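## 4. Setting up the cup rack and the lidded box

The Mostumora rack arrives in pieces, and the pieces arrive without any sense of which way up they go. Set aside 20 minutes. If you are Stelios Gkikas, who wrote the first version of this section, set aside an evening.

**4.1 Fitting the pegs**

1. Lay the frame on a table with the drilled holes facing you. If you can't see any holes, turn it over.
2. Push each peg in by hand until it stops, then give it a quarter turn.
3. Lift the frame and tilt it gently. Any peg that falls out goes back to step 2.
4. Wipe the wood with a barely damp cloth and let it dry overnight.

> **Caution:** Do not use a hammer. The pegs will go in beautifully and the frame will split along its length.

**4.2 Placing things on the mat**

1. Unroll the mat and weigh down the corners until they give up and lie flat. Cookery books are good for this.
2. Stand the rack at one end, where a passing sleeve is least likely to find it.
3. Put the box towards the middle, a little way back, with enough room behind it for the lid to open.
4. Open and close the lid 2 or 3 times. If it catches, bring the box forward.

**4.3 Hanging the cups**

1. Use plastic cups. The rack will hold china, but you will spend the rest of the week listening for it.
2. Hang each cup upside down, one to a peg. Two on a peg looks clever and comes down together.
3. Keep matching colours in the same column if you want to see quickly which one has gone missing. Leave the odd one for the back.
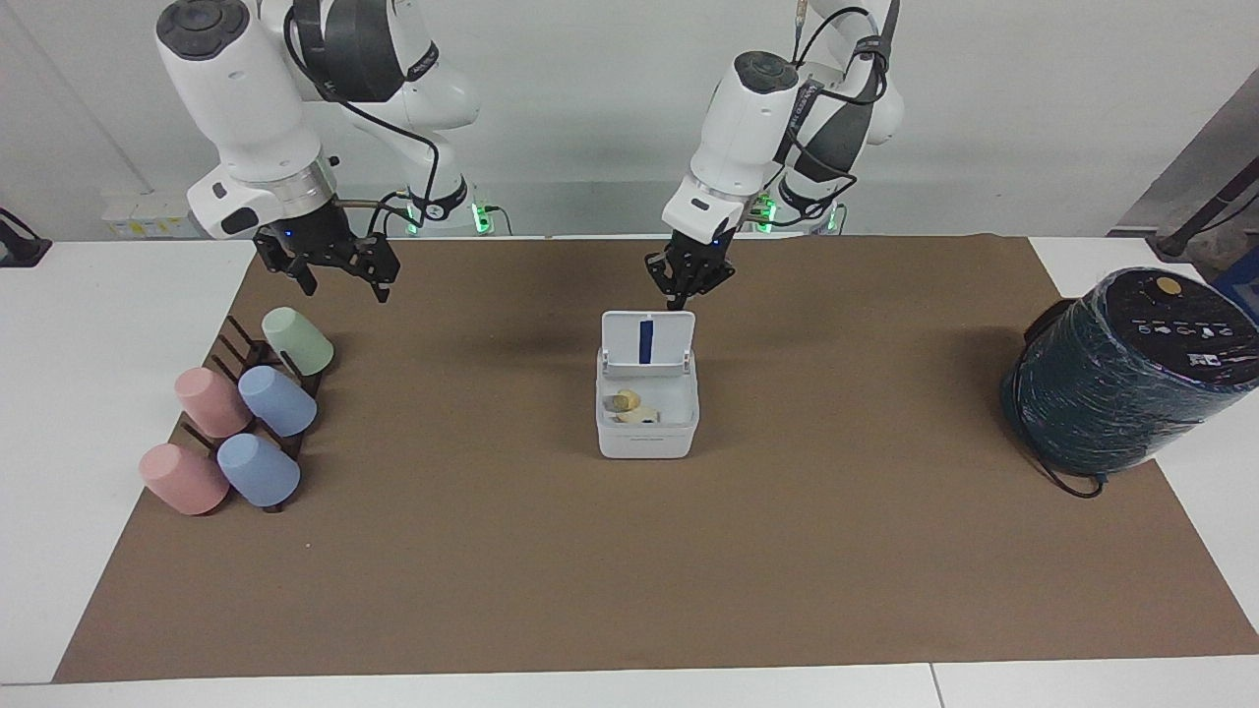 4. Shake the drips out before hanging. The wood marks easily, and Myrto Zacharopoulos has tried every known remedy, including lemon, which made it worse.

> **Note:** Cups from the Cerdale set have a narrower mouth and will stick on the pegs. Twist as you lift. If you pull straight up, the rack comes too.

**4.4 Looking after the box**

Wash it by hand in warm soapy water with the lid open, and dry the hinge with the corner of a tea towel. Leave it open until the inside is dry – a shut, damp box develops a smell by Thursday. For a lid that has worked loose, see section 7.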